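周二晚上，十一点多，随便写两句

茶具终于收拾完了。本来只想擦擦桌子，结果一擦就擦到现在，腰疼。

起因是下午翻柜子，发现最上面那层塞满了杯子。成套的、不成套的、搬家时报纸都没拆的。全搬下来，一共42件。吓一跳。平时用的也就那一两个，其他的在占地方，还落灰。

规矩定得很简单：磕了口的不要，拿着不顺手的不要，超过两年没用过的送人。Hamish Gunn上次来就说想要几个喝浓缩的小杯，给他装了5个，纸箱放门口了，别又忘了（上次那盒饼干就是忘到过期）。

比较纠结的是带竖纹的白瓷杯。杯口一圈细细的深色线，碟子也是一圈，配得刚刚好。竖纹里容易积茶渍，洗起来烦，得拿旧牙刷一条一条刷。想了半天，留。喝红茶还是它好看。
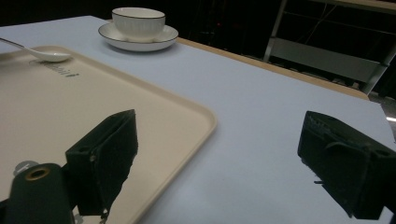

然后是托盘。米色那个大的留下，边沿高一点，端着走不怕洒，圆角也好擦，抹布一圈就过去了。小的两个叠起来塞冰箱旁边那条缝里，刚好卡住。白瓷勺子以前跟筷子混一个抽屉，每次拉开都哗啦哗啦响，现在在单独找了个盒子放，垫了块旧毛巾。

柜子里垫的是在Gadley买的防滑垫，裁歪了，将就吧。反正关上门看不见。

最后上面那层只放了7个杯子，碟子另外叠，中间夹厨房纸。剩下的地方空着，先不填，我怕一填又回到原来的样子。Inus那套还没想好怎么办，我妈送的，送人她肯定要问，先包起来放床底下把。

水开了，泡杯茶去。明天还有锅，锅比杯子可怕多了……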